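레커(Reker) 생활관 객실 안전·위생 점검표 및 점검 의견
점검 시기: 12월 / 대상: 마짐분(Majimbun)동 3층

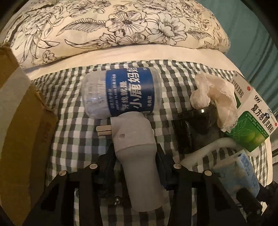 객실 침구 및 커튼

1. 소방·피난
1-1. 객실 내 단독경보형 감지기 작동 시험: 적합
1-2. 복도 소화기 압력 및 비치 상태: 적합
의견: 3층 계단 앞 소화기의 위치 표지가 떨어져 있어 재부착을 요함.
1-3. 피난 통로 유효 폭 90cm 이상 확보: 부적합
의견: 린넨 보관실 앞에 운반 카트가 놓여 있음. 오전 9시 이전에 지정 장소로 옮길 것.

2. 전기·가스
2-1. 누전차단기 시험 버튼 작동: 적합
2-2. 침대 주변 멀티탭 문어발식 사용 여부: 해당 없음
2-3. 보일러실 가스 누설 경보기: 보완
의견: 전원 표시등 점멸. 납품처 페미네(Pemine)에 점검을 의뢰하고 결과서를 첨부할 것.

3. 침구·직물
3-1. 이불 및 시트 교체 기록: 적합
3-2. 커튼 방염 성능 확인 서류: 보완
의견: 일부 객실의 서류 사본이 누락됨. 원본 대조 후 재제출 바람.
3-3. 매트리스 하부 해충 흔적 점검 기록: 적합

4. 욕실·환기
4-1. 바닥 미끄럼 방지 처리: 적합
4-2. 환풍기 흡입 상태 및 소음: 보완
의견: 끝 객실 환풍기 날개에 먼지가 쌓여 있음. 청소 후 재확인.

5. 조치 및 제출
부적합 항목은 통보를 받은 날부터 3일 이내에 조치하고, 보완 항목은 다음 정기 점검 전까지 완료한다. 조치 결과는 타르크스카(Tarkska) 시설관리실에 서면으로 제출한다.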